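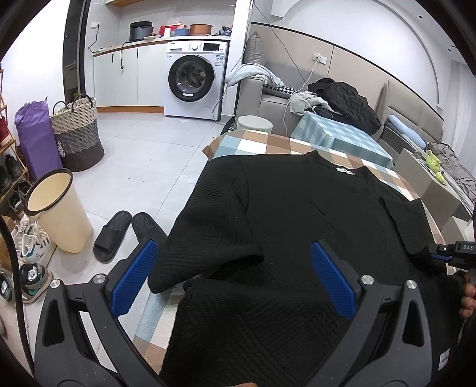 Skomumard Portrait Panel, Cradled, Acid-Free

By Athina Tsolakis
August
4 min read

The Skomumard is a rigid painting support for portrait work in oil, acrylic and egg tempera. It consists of a birch plywood face glued to a poplar cradle, sealed on all sides and finished with four coats of ground. It is made by Brillell in the Nistley workshop and sold singly or in boxes of six.

Construction

The face is cut from a single sheet, with no joins at any size. The cradle is mitered at the corners and splined, then glued under pressure and left in the press overnight. Panels above the middle size have one cross brace; the largest has two. Braces are set back from the face by the thickness of a card so that they do not print through the surface as the wood moves.

Cradle depth is 33 mm on all sizes. This fits most floater frames without packing. For a rebate frame, order the flat version, which has the same face and ground but no cradle and weighs a little under half as much.

Ground

Two grounds are offered.

Oil ground: an alkyd primer, tinted to a pale warm gray. Absorbency is low. The surface is sanded between coats and has a slight tooth left by the last pass. Suitable for oil only.

Gesso ground: chalk and rabbit-skin glue, applied warm and scraped level. Absorbency is high. Suitable for tempera, and for oil if a thin layer of size or shellac is brushed on first. Acrylic can be used on it, but paint will drag in the first layer.

An acrylic ground was sold until last year and has been withdrawn. Painters who used it should find the oil ground close in tone but slower to take a wash.

Sizes

The standard sizes follow the proportions most often asked for in head, head-and-shoulders and half-length portraits. Inches are nominal; panels are cut to the millimeter figure.

Head: 10 x 12 in (254 x 305 mm)
Head and shoulders: 16 x 20 in (406 x 508 mm)
Kit-cat: 28 x 36 in (711 x 914 mm)
Half length: 40 x 50 in (1016 x 1270 mm)

Custom sizes can be cut up to the half-length limit on either side. Custom panels are not returnable.

Surface and flatness

Each panel is checked against a straightedge on both diagonals before the final coat and again before packing. The accepted deviation is 1 mm over the head-and-shoulders diagonal and 2 mm on the half length. Panels that fail are cut down to a smaller size or used as test boards.

The final coat on the oil ground is finished with 236 grade film, a grade made up for the workshop. It falls between two common grits and leaves a surface that holds a thin drawing line without tearing the brush. If you prefer a smoother surface, wet-sand lightly with a fine paper and let the panel dry flat for a day. Do not wet-sand the gesso ground — it will soften and lift at the edges.

Storage and handling

Store panels upright, face to face with glassine between them, away from outside walls. Relative humidity should stay between 45 and 60 percent. A panel brought in from a cold van should be left in its wrapping until it reaches room temperature.

The oil ground is ready to use on delivery. The gesso ground can be used on delivery too but takes a more even burnish after a week in the studio.

Screw fixings may be placed anywhere on the cradle. Pilot holes are recommended, and screws should not be longer than 25 mm where they enter from the side.

Submitting to open exhibitions

Many portrait competitions set a maximum framed size and some set a weight limit for hand delivery. The half-length panel weighs more than 13 lb before framing. Check the entry rules before ordering, and ask for the flat version if weight is the constraint. A blank label is fixed to the back of each panel for the title, name and year. It accepts pencil and archival ink.

Transit cases

The Kong case holds two cradled panels of the same size, back to back, with an air gap in front of each painted face. Foam corners are replaceable. The case is supplied for the three smaller sizes; the half length ships in a timber crate, quoted separately.

Ordering

Stock sizes leave the workshop within five working days. Custom sizes take three weeks, longer before the spring entry deadlines. Batch numbers run from 2000 upward and are stamped on the inside of the lower cradle rail. Please quote the batch number in any query about ground or flatness.

Contact Brillell | © Brillell, all rights reserved | Back to top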